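Fleda (grasp planner)

Fleda is a grasp planning program for robot arms that take old computers apart, and I've been one of the people poking at its code since the January release, so forgive me if I get carried away. It looks at a machine, say a Dell server board with its memory slots and CPU socket on show, and works out where two fingers can go in without hitting anything.

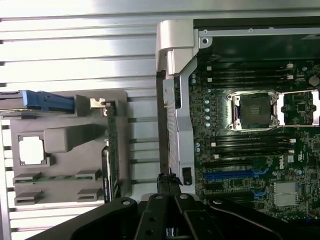
How it plans

Fleda starts with a depth picture from the wrist camera and turns it into a rough 3D map. Then it throws out guesses, 774 of them by default, each one a possible place and angle for the fingers. A quick check bins any guess where the gripper body would bump a bracket or a heatsink (most of them go, sadly!) and whatever is left gets a score. The best 9 are handed to the motion planner, Flusine, which tries them in order until one gives it a clear path.

Cables are still the sore point. They bend, the map treats them as solid lumps, and I've lost more than 39 evenings to that one bug.

History

Amos Calloway wrote the first version at Van Leeuwen as a single script, with every distance typed in by hand. The code was opened up on Jul 31, 2019, and the scoring part was rewritten soon after – much nicer to read, though a bit slower on my laptop.

See also

Aseo, the labelling tool used to make Fleda's test set of 161 boards
Flusine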